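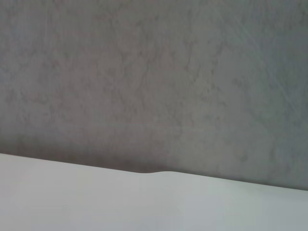

Wrist camera view: white table top, back edge, gray wall.

To: bimanual-users list
Date: Apr 24, 2026
Subject: Re: Left arm keeps pushing down after the stop threshold

Replying to the list because two other sites have now seen the same thing. The earlier message was this:

> We run two arms over a white table and sort toy and real fruit into bowls.
> Since the February update the left arm sometimes comes down too low on the
> approach. The log says the force limit was reached, but the arm goes on
> pressing for a moment before it stops. The right arm has not done it. We
> swapped the fingers and it made no difference. Is this a sensor fault or is
> the table height wrong? We are using the Nistilar planner with the stock
> settings.

It is both, or it was on our bench. There are two separate faults and they only do damage together.

The first is the table height. The Nistilar planner finds the back edge of the table from the wrist camera, fits a straight line to it, and corrects the height from that line. Our table edge is not straight all the way along. When the irregular part lands in the middle of the view, the fit tilts and the planner believes the table is lower than it is. With a plain white top and a plain gray wall there is nothing else for it to lock on to, so it accepts the bad fit and reports high confidence.

The second is the stop. The February update put the force reading through a longer filter. The limit is the same number as before, but the stop comes late. On a hard block the arm feels the contact early enough that you would not notice. On soft fruit the force builds slowly and the delay matters. We found this on run 543, when the left gripper went through the bunch and pressed against the table until the drive tripped. No one was near it. The fingers were bent and the wrist needed to be zeroed again.

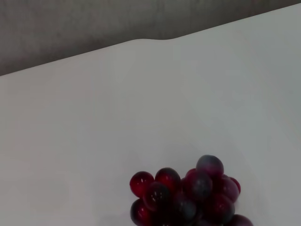 Garba Ogunleye
Test engineer, Sterkedico

What we changed, in the order we did it:

Turned off the edge correction and entered a fixed table height, measured by hand with the arms powered down. After this the low approaches went away.

Set the force filter back to the old length. It is in the arm settings and not in the planner settings, and the update does not mention that it moved. Restart the controller afterwards, or the old value stays loaded.

Added a hard floor in the controller for both arms. The planner cannot override it. We should have had this from the start.

We then ran 12 picks on grapes at reduced speed with one person on the stop button, and went back to normal speed after that. The log is clean so far. I do not consider that enough to close the matter, and the plan is to go to 3,000 cycles before we take the reduced-speed note off the bench.

A few points on grapes in particular. The stem is the thing to aim for, and the bloom on the skins seems to confuse the depth estimate less than the shiny berries do. I have no numbers on that yet. If you only handle plastic fruit you may never trip the late stop, but the setting is still wrong and I would change it.
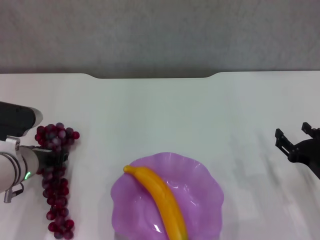 A subscriber wrote to me off-list that a fixed height is a poor fix, because their tables are moved every week and someone will forget to measure again. They would keep the edge correction and have the planner throw out any height that differs from the last one by more than a set amount.

That is a fair point and it would work if the last height was good. Ours was not, on the day. If you move your tables, use the check and the hard floor together, and do the touch-off after each move - our checklist now has a line for it that has to be signed before the drives are enabled.

I still need to know whether the right arm is really free of this. We have not seen it there either, but on our bench the right arm mostly works away from the bad stretch of edge, so that may be all it is. If anyone has had a late stop on the right side, please send the log with the raw force channel included. The filtered one hides the problem.

Plastevness has the same planner on a different controller and has promised me their settings file. I will post what I find in this thread.

Garba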